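1/ Right, a thread on looking after a hand-held gripper, as promised to everyone who asked after my last moan about finger pads. I've been living with this one since November and I'm properly fond of it now. Long one, get a brew.

2/ The basics. Two fingers, you hold the thing in your hand, squeeze, and the fingers close. There's a wide-angle camera looking out past them. No motors to cook and no gearbox to strip, so people assume there's nothing to look after. There is SO much to look after.

3/ Start with the pads. Ours are magenta, ribbed, one down the inner face of each finger. The ribs do the work on soft stuff like cloth and paper. When they fill up with lint they go shiny and you might as well be picking things up with two spoons.

4/ Cleaning: lukewarm water, a drop of washing-up liquid, an old toothbrush. Brush ALONG the ribs. I spent a fortnight brushing across them and wondering why the fluff just moved house. Air dry, pads facing up. No alcohol wipes, they left ours feeling chalky.

5/ How often? We log every squeeze (yes, I know). The last pair of pads did 1,201 before the first rib tore. I now clean at the end of every session and have a good look with a torch before the next one. Takes 5 minutes.

6/ Screws next. The finger bodies are white plastic, and the small screws in them will back out if you let them. Don't do them up hard! Plastic threads forgive you once. I go until it just stops, then a tiny nudge, then a dot of paint across the head and on to the body so I can see if it's turned.

7/ Mudassar Memon put me on to the paint dots. He was at Cemus for years, looking after a packing cell with far scarier fingers than mine, and he said the dots saved him more mornings than any spanner. Can confirm, brilliant, costs nothing.

8/ Now my favourite bit: soft goods. A towel is a wonderful test. It sags, it folds over the fingertip, it hides the edge you wanted. If the two pads don't meet square, a folded towel will tell you long before a box does.

9/ Same towel, same yellow ottoman, fingers open:
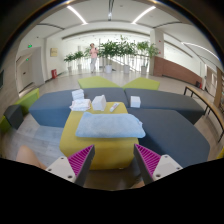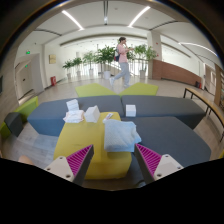

Gripper's view both times, magenta pads either side, folded towel on the ottoman.

10/ What I look at in a view like that before anything else is the fingers. Do both come in at a matching angle? Is there a clear gap between the pads? I do this with the hand relaxed, every single session, and save the picture next to the log.

11/ If one finger sits further in than the other, check the linkage pin before you touch the camera. I did it the wrong way round in the Siltcombe unit and lost a whole afternoon recalibrating a camera that was perfectly fine. The pin had 2 mm of slop in it. I could have cried.

12/ Thin, light things are the other half of it. Paper napkins want hardly any squeeze and they show up a sticky return spring straight away. You let go, the fingers hang on for a moment, and the napkin comes with you. If that happens, clean the pivot before you think about changing the spring.

13/ Lubricant: a smear of dry PTFE on the pivot and nothing else. Arūnas Mockus at Hevisa talked me out of the light oil I was using and he was dead right. Oil creeps down the finger, gets under the pad, and then the glue lets go. Ask me how I know.

14/ Changing a pad, then. Warm the finger with a hairdryer on low, peel from the tip end, and take your time. Get every scrap of old glue off. Dry-fit the new pad first and check the ribs slope the same way as the one that came off. Then glue, clamp lightly, leave overnight.

15/ I clamp with a clothes peg and a bit of cork. Not proud. Works a treat.

16/ Lens care, quickly. Blower first, then a clean microfibre, tiny circles. With a lens this wide a thumbprint near the edge is easy to miss, so I check the corners against a ceiling light. Smears show up as a soft halo.

17/ Spares I keep in the tin: two pairs of pads, a handful of finger screws, one return spring, one linkage pin, paint pen, toothbrush, the peg. Bhutto do the screws in small packets, so you don't have to buy a sackful.

18/ Somebody asked whether it's worth printing your own fingers. Yes, if you've got the patience! Print them in pairs, from one reel, on one bed. I mixed an old left with a new right once and the tips were out by just enough to drop every napkin.

19/ Still to sort: a stand that holds it pads-up without touching the trigger. Mine currently lives in a mug. If you've made something better please post it, I will copy it shamelessly.

20/ Pad glue comparison next, once the third lot has had its overnight. So far the cheap one is winning and I'm delighted.

Last updated: November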